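Thread time because I have been bursting to talk about dog grooming at home and my group chat has muted me. 24th June marks a whole year since I started doing my own two dogs in the bathroom and I have OPINIONS (the nice kind)

Background: one standard poodle mix, one elderly terrier. The poodle mix is called Fekete and has the kind of coat that turns into felt if you look away. The terrier is Grolell and has the kind of coat that gets everywhere except on the terrier

I used to book them both in every six weeks. Our old groomer in Fatdale was wonderful, then she retired in April last year and the wait at the next nearest place was 10 weeks. Ten weeks of poodle! You can imagine the mats

So I took the clippers out of the box they'd been sitting in and went for it. First haircut: terrible. He looked like a lawn someone had mowed in the dark. He was thrilled with himself, tail going the entire time, and the hair grew back

The thing that changed everything for me was splitting it up. I'd been trying to do bath, dry, brush, clip and nails in a single afternoon and all three of us were wrecks by the end. Now it's one job per day and I stop at 30 minutes even if one leg is still fluffy

(he has walked around the neighborhood with one fluffy leg many times. people love it)

Drying! I want to talk about drying because it's the part I was most scared of. I don't use heat at all. Towel first, pressing instead of rubbing, then a second dry towel, then the blower on its lowest cool setting, starting at the back end and far away from the face

Grolell is 13 and hated the blower noise so we spent two weeks just having it on in the next room while she ate chicken. Then in the doorway. Then in the same room pointed at the wall. She now falls asleep during it, snoring, I could cry

And I stay in the room the whole time. Phone in the kitchen, door shut, both hands free. If she starts panting or leaning away from me we're finished for the day, damp dog and all, she can go lie on her old towel by the window

Brushing order for anyone with a curly coat, since I got so many messages last time: slicker brush in small sections, part the hair so you can see skin, work from the ends down toward it, then go over the same bit with a metal comb. If the comb catches you haven't finished. I was skipping the comb for MONTHS and wondering where the mats came from

Behind the ears and in the armpits are the worst spots. Also under the harness. I take the harness off as soon as we're home now and that alone cut my brushing time so much

Nails I still find hard, so I do one paw a night while they lick peanut butter off a mat (check the label, no xylitol!!). Four nights and you're done, and then it's nearly time to start again, but it's such a calm little routine that I've come to like it

Cost, because someone always asks: I paid 60 dollars for the secondhand clippers and the slicker and comb were cheap. The blower was a birthday present from my sister, who knows me very well
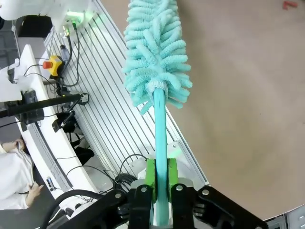
The other big lesson is to do the bath AFTER you've brushed everything out. Water tightens a mat like you would not believe. I learned that one on Fekete's tail and we had a very short tail for a summer

I do still think a good groomer is worth every penny, by the way. We found one over in Drallier who lets me sit in the room, and she does the faces and the sanitary trim twice a year because my hands shake near eyes. I asked her a hundred questions on the first visit and she answered all of them while scissoring a perfect round paw. Magic

If you're looking for one: ask how they dry, ask who's watching the dogs while they dry, ask if you can see the back. The good ones are happy to show you around!

Anyway Fekete is due a bath tomorrow and he already knows, he's wedged himself behind the couch. Send me your home haircut photos, especially the bad ones, I want to see every lopsided ear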